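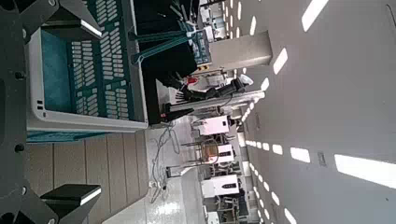
A gripper holds a white-and-teal crate during work at the Bumgate site. Photo: Vikidar

BUMGATE, January 4, 2022 — Vikidar is glad to share that its Bumgate site has now gathered 2,927 recorded examples of robots picking up, turning and setting down everyday containers, all of them meant for Trirnine, the learning system our team has been building with our friends at Rajput.

Trirnine learns from demonstrations. An operator guides the arm through a task from start to finish, a small camera near the gripper records what the fingers are doing, and the whole run is saved with the arm's movements alongside it. Crates have taken up more of our time than we expected when we began. They have rims, slots and corners to get hold of, and a grip that suits one side may not suit another, so 1,210 of the examples so far are of crates alone.

"I have a real soft spot for the crate work," said Danjuma Nwankwo, who leads data gathering at Bumgate. "Our operators have been wonderfully patient with it, and they keep the runs that go wrong as well as the ones that go right — the system needs to see both."

The team of 7 operators will carry on through the winter, and in February they will begin a new set of 300 examples in which a container is passed from one arm to another. Companies that would like to suggest containers for later rounds are warmly invited to write to the Vikidar press office, which will be happy to pass their ideas along.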